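The Red Box at the End of the Counter
Small storage has moved out of the drawer and into plain view

January 8, 2019

Most kitchens have one spot where things pile up. It is usually the last stretch of counter before the wall, within reach of the door. Pens land there, along with receipts and whatever came out of a coat pocket. The usual advice is to clear it. A growing number of households are putting a box on it.

The idea behind Bamlow, a small storage shop in the town of Odberg, is that a counter box should be easy to see and easy to empty. The shop opened with 30 items on its shelves and now carries 218. Its best sellers are still the plainest ones, in solid colors, with no dividers and no labels. It sold 1,515 of them last year, and red outsold every other color.

Red shows up well against gray, and a lot of counters and floors are gray now. A red container on a speckled surface can be found from across the room, even by someone carrying groceries.

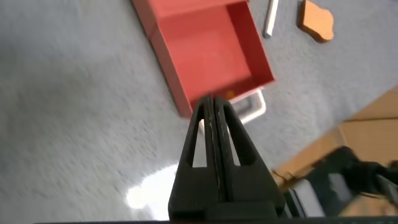
Start with the handle

A box that lives on a counter gets handled more than one that lives in a closet. It is pulled forward, pushed back and turned to wipe underneath. The handle matters more than the finish. A good one leaves room for adult fingers and has no sharp corners. A U-shaped handle that sticks out past the body is the easiest to hook with one or two fingers when the other hand is full.

The drawback is depth. A projecting handle takes up counter space, so measure with the handle included. Shoppers often measure the body alone and find the box sits too close to the edge.
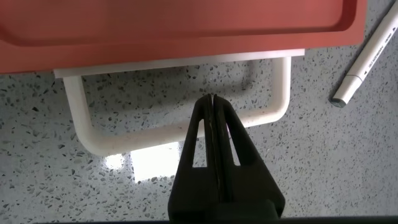
White U-shaped handle, red body, speckled counter.

Color contrast helps at this point too. A pale handle on a dark or bright body tells a visitor where to pull. Matching handles look tidier on a shelf but are harder to spot in the evening, when the only light on is the one over the stove.

Placement is the next decision. Against the wall is best for anything with a flat back, as long as the outlet stays clear. Leave a hand's width to one side for the things that never go in a box, such as the marker for freezer labels or a piece of fruit waiting to be eaten. 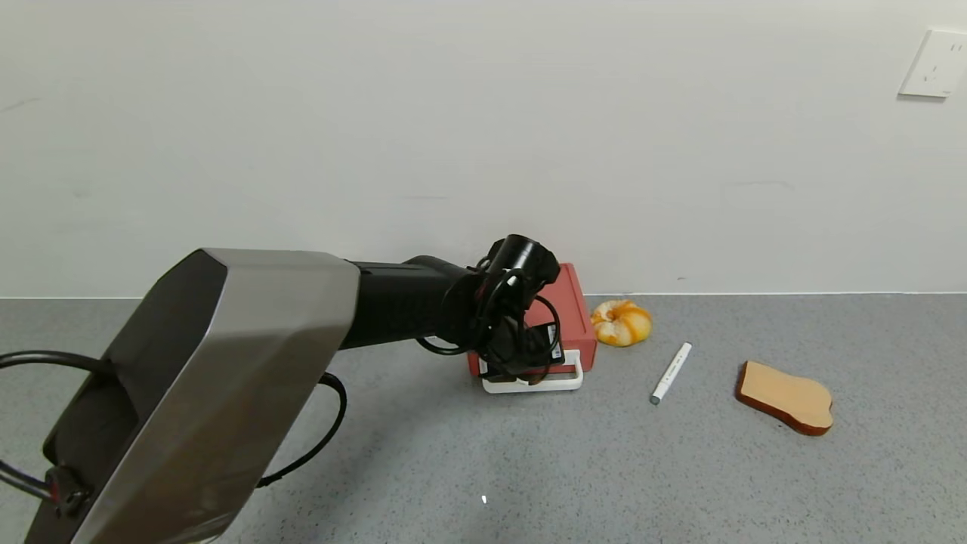

What goes in

Grakell, a home organizing service that works mostly in apartments, asks new clients to empty the pile onto a towel and sort it before buying anything. One recent kitchen produced 160 loose items from a single corner. Most were thrown out or moved to another room. What was left fit in one box with space to spare.

The service suggests keeping only what is used in that room. Rubber bands, tape, matches and takeout menus can stay. Batteries and screws go with the tools. Toys go back to the bedroom, although in a house with small children a few will always find their way to the counter.
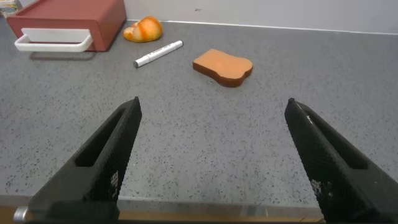

Food is a separate matter. Bread and pastries should not share a box with pens and tape, and an open container does little to keep them fresh. A lidded tin on the other side of the kitchen is a better choice.

Cleaning takes a damp cloth and a minute. Crumbs collect along raised rims, where an old toothbrush works well. Grakell's clients are asked to turn the box out once a month, and the service plans to start its next round of home visits in February.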